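4 Instalação e uso do bebedouro de garrafão

4.1 Local de instalação

O bebedouro deve ficar em piso nivelado, com a parte traseira voltada para a parede e afastado da mesa de trabalho. Manter livre o espaço à frente das torneiras. Não instalar o aparelho sob luz solar direta nem ao lado de fontes de calor.

1. Posicionar o bebedouro junto à parede e verificar o nivelamento nos dois sentidos.
2. Regular os pés até eliminar qualquer oscilação.
3. Ligar o cabo a uma tomada exclusiva, com aterramento. Não usar extensão nem adaptador múltiplo.
4. Deixar o aparelho desligado até a conclusão do item 4.2.

CUIDADO: o bebedouro Verkora não deve ser ligado com o reservatório interno vazio. A resistência pode ser danificada.

4.2 Colocação do garrafão

1. Lavar as mãos e limpar o gargalo com pano descartável umedecido em álcool 70%.
2. Retirar o lacre por completo. Fragmentos de plástico no gargalo impedem o assentamento correto.
3. Segurar o garrafão pelo corpo e pela base, inverter e apoiar sobre o funil em um único movimento.
4. Aguardar o fim da subida das bolhas de ar.
5. Abrir cada torneira até obter fluxo contínuo e só então ligar a chave traseira.
6. Aguardar 21 minutos antes do primeiro consumo de água gelada.

Nota: garrafões com trincas, amassados ou com prazo de validade vencido devem ser devolvidos ao fornecedor. A reposição é pedida a Leire Figueroa, código de material 1616.

4.3 Copos de papel

Usar somente copos de papel para bebidas, com borda enrolada e corpo cônico. O copo deve permanecer na vertical durante todo o enchimento e também quando for apoiado em outro ponto da sala.

1. Retirar um copo da pilha pela parte externa, sem tocar a borda.
2. Posicionar o copo sob a torneira, sem encostar o bico.
3. Encher até dois dedos abaixo da borda.
4. Fechar a torneira e aguardar o fim do gotejamento antes de afastar o copo.

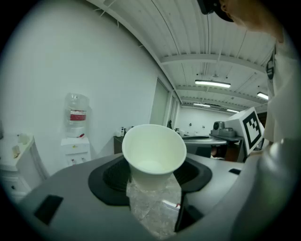

Restos de líquido no fundo do copo devem ser despejados na pia antes do descarte. Não despejar na bandeja coletora do bebedouro, cuja capacidade é de 900 ml e se destina apenas aos respingos das torneiras. Não reutilizar o copo no dia seguinte; o papel perde rigidez e a emenda lateral pode ceder.

CUIDADO: não deixar copos com líquido junto à borda da bancada nem sobre equipamentos ligados. Em caso de derramamento, desligar os equipamentos atingidos na tomada, secar a superfície e avisar Nicanor Ibarra.

4.4 Limpeza

1. Esvaziar e lavar a bandeja coletora todos os dias, com água e detergente neutro.
2. Passar pano úmido nas torneiras e no painel frontal. Não aplicar produto abrasivo.
3. Higienizar o reservatório interno a cada 3 meses, conforme o item 6.2, com o aparelho desligado e frio.
4. Registrar a higienização na etiqueta lateral, com data e rubrica.

Nota: o ciclo anual de higienização começa em janeiro. Se o bebedouro ficar parado por mais de uma semana, repetir o procedimento antes de voltar a usá-lo.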